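Setting up the Enlow shot clock -- part 2

I do this before every home game, so trust me, it's quick!

1. Plug in the Enlow console and wait for the 8 to stop blinking.
2. Hold Reset for two seconds, then set the clock to 20.
3. Pair the far hoop.

Note: mine likes to pair within 90 feet.

Caution: don't hang off the bracket!
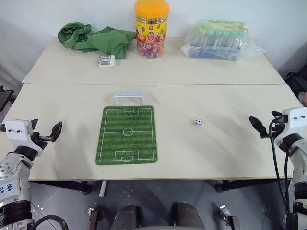 Clear jar with an orange lid, green cloth to its left.

3 shares | 2 comments

Máté Bíró: Step 2 fixed ours, cheers!
Karagiannis: Does it do overtime?

© Clornthorpe Basketball | Back to top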